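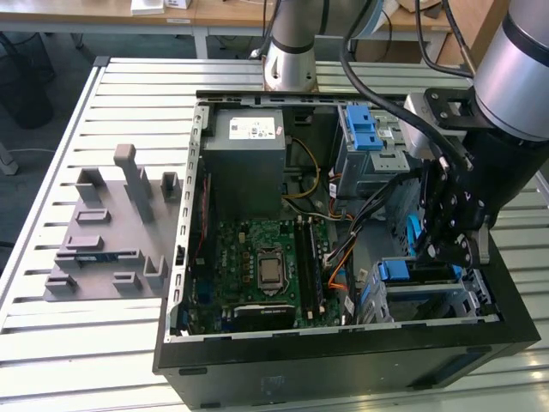 Page last changed: December 2025

Floltimura: progress report to the funder
Work package 2, evaluation of the Clodomeck disassembly kit
Prepared by Milan Meijer, Rarndale site

Status

The kit has been installed, calibrated and put into regular use on desktop towers. Work on small-form-factor machines has not started. Spending is within the approved budget for the period. One deliverable, the interim cost model, is late and is dealt with under Deviations.

Scope of the evaluation

The work package asks whether a kit bought off the shelf can remove reusable parts from end-of-life desktop computers at a quality that Baert, as the receiving refurbisher, will accept. It does not cover shredding, data erasure or the resale of parts. Side panels are removed by hand before a tower goes to the cell, as agreed at the start of the project, and panel removal time is logged separately.

Clodomeck supplies the kit as a package: grippers, flange mounts, fixture files, the sequence editor and remote support during working hours. The arms are not part of the package and were already owned by the site.

Cell layout

Towers are worked lying on their side on the slatted bench, open side up. The second arm's base is on the far edge of the bench. Parts fixtures are 3D-printed and sit to the left of the case. The original supplier fixture had a shallower slot for memory modules and has been replaced by a version printed at Rarndale. The changed file has been returned to Clodomeck, who intend to include it in the next release of the kit.

Bench position is now locked. In May the bench was found to have shifted against the arm base after cleaning, and a week of runs had to be discarded. A position check has been added to the start-up routine and no further shift has been recorded.

Results by task

Memory modules. Removal is reliable when both retention clips are open before the gripper closes. The sequence now checks the clips and stops for an operator if one is still latched. Placement into the fixture slot is acceptable.

Drives and drive bays. Release tabs differ in shape and travel from one manufacturer to the next. The kit's stock sequence assumes one tab type. We have written additional sequences for the types most common in Baert's intake, and unknown types are passed to the operator. Access on the drive side of the case is limited by the width of the gripper body, and a narrower finger set is on order.

Graphics cards. The card can be gripped and lifted once the slot lock has been released. Releasing the lock with the kit's standard fingers has not been achieved consistently. This is the largest open technical item.

Cables. Loose power and data cables remain the most frequent cause of a stopped run. The kit has no function for moving a cable out of the way. Clodomeck has confirmed that none is planned for the current version. The present practice is for the operator to unplug and fold back cables by hand, and this time is counted against the kit in the cost model.

Processors and power supplies. Not attempted in this period.

Support and documentation

Remote support has been prompt on gripper faults and slow on questions about the sequence editor. The manual describes an earlier version of the editor, and several menu names no longer match. We keep a local list of corrections, which is available to the funder on request. Spare finger pads arrive in packs of 5 and wear faster on metal drive frames than on plastic parts.

Deviations

The interim cost model depends on a run of 1000 removals without a change of sequence. The run was restarted when the memory fixture was replaced, so the count begins again from that point. We request that the due date be moved to the end of the next reporting period. No additional funding is requested.

Planned work

Complete the removal run and deliver the cost model.
Fit and test the narrow finger set.
Test two alternative methods for the graphics card slot lock.
Begin small-form-factor machines if the fixture redesign is finished.
Agree written acceptance criteria with Baert for drives. The existing criteria cover memory only.

Questions on this report should be sent to Milan Meijer at the Rarndale site.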